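Bretance Table Objects: README

Print this page | E-mail this page

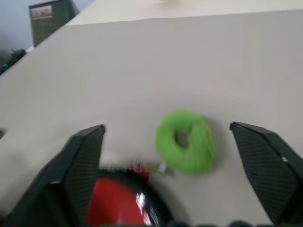
What is in the folder

Bretance is a set of pictures of small things lying on a table. The table is beige and matte, and the things are of the kind one finds in a craft drawer or a tool drawer: soft rings, small parts, pieces with a metal end. We made it for people who want to sort or name everyday objects and are tired of white studio backgrounds.

The set has 742 pictures. Of these, 715 have a label and the rest are waiting in the folder "later". Please do not use "later" for counting results, it will change.

How the labels are written

Each label is a short line of plain text, with colour first, then shape, then surface. For the lime-green object the line is "green, ring, fuzzy, blurred". We do not write what a thing is for. At first we tried to do it, and two persons gave two different answers too often. Is a fuzzy ring a bundle of yarn or a soft toy? The label does not decide this.

If an object is blurred, the word "blurred" comes at the end of the line. The small red and silver piece near the green ring has the label "red and silver, small part, blurred". When only a part of the object is visible, we write "partial".

Objects at the far side of the table, or behind it, are labelled only when the shape is clear.

Files

labels.txt – one line for each picture
colours.txt – the 40 colour words which are allowed
later/ – pictures without label

Please keep the colour words as they are in colours.txt. "Lime" is not in the list, so it is written as "green". "Cream" is in the list and is separate from "beige".

Changes

The first version, from March, had 400 pictures and used the name Clistdale in the file names. The present version is from 2023-04-13. Old names do not work with the new labels.txt.

Questions and corrections go to Liis Uibo at Pustell. Please give the file name and the line which you think is wrong.

Print this page | E-mail this page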